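Laptop testers wanted for Atska (paid, part time, from home)

Hi! I'm Mirjana, and I look after the laptop section at Atska. We review thin and light machines, mostly the kind people buy for school or for working at the kitchen table, and we need two more people to live with them and write down what happens.

Our next big batch is the Sultana, a 13-inch laptop from Tikow that comes in two screen finishes, matte and glossy. The company makes a lot of noise about battery life and I'd like to see how it does with somebody who keeps thirty tabs open and forgets the charger at work. If that's you, keep reading!

You'd get a laptop for a month at a time. Use it as your main computer, fill in our short log every evening (battery, fan noise, anything that annoyed you), and send me a write-up at the end. I edit everything myself, and I'm pretty gentle about commas.

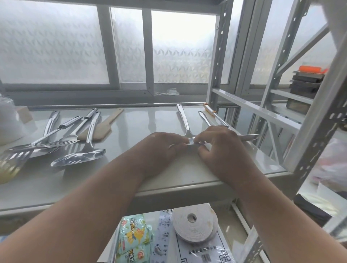 The pay is $473 per laptop, sent the week after your write-up comes in. We cover shipping both ways. You don't get to keep the machine, sorry, they all go back to the maker in the box they came in, so please hang on to the box.

You don't need to be an engineer. Sumaiya Kanagaratnam joined us straight from a job in a shoe store and her keyboard notes are the best on the site (she types with long nails and has strong feelings about key travel). What I do need is somebody who can write 2,000 words without padding, and who'll say so when a hinge wobbles. Photos are nice but we can handle those in the office.

You should live in the US and have decent home internet. If you're near Drerkmont you can pick up your laptop from us, and Xolani Mathebula will show you how the log works in person. Everybody else gets a phone call with him.

To apply, send me a few paragraphs on the computer you use now, good and bad, plus its model and how old it is. No résumé, please. Put "laptop tester" and your state in the subject line. The first machines go out in December and I'd like to have both people picked well before that.

Mirjana Jurić
Laptops, Atska
September 2023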